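Week 2 notes - teleop demos (Meesuk)

Log in to the Nivthorpe sim, load the kitchen task. Drive with the hand controller, wrist view on. View tilts when the wrist does - steer by the fingers, not the walls. Jaws empty, window behind:
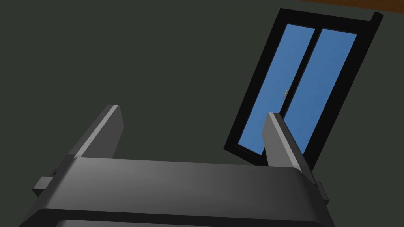 Recording

Start log, then move. Slow is fine, stopping isnt. Bad demo = delete, redo. 19 good ones per pair. 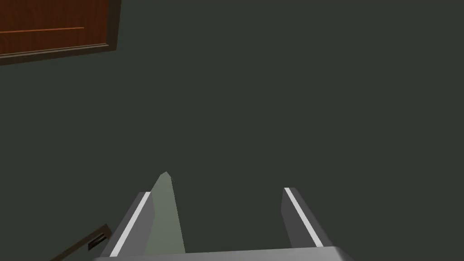
Grading looks at the approach path mostly. Smooth, no hunting. Centering counts too - green piece sitting right up on the left finger, wide gap to the right one, so shift left before you close. Upload to Groline by May 8, 2023. Questions to Aileen Bautista, teh lab TA.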